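4. Laying the Hekthorpe mats

4.1 Sweep the hall floor. Judo finds every pebble, usually with an elbow.

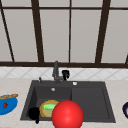

4.2 Start in the corner farthest from the door. Push each mat snug against its neighbour.

CAUTION: Gaps eat toes. Lift mats in pairs, whatever your brown belt says.

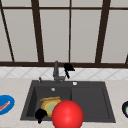
Fig. 6. Kitchen window

4.3 Fit the 28 edge strips, coloured side up.

Note: Spare strips are ordered through Xuelian Xiao, who will ask what you did to the old ones.
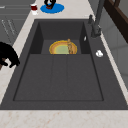

4.4 Bow. Begin falling over.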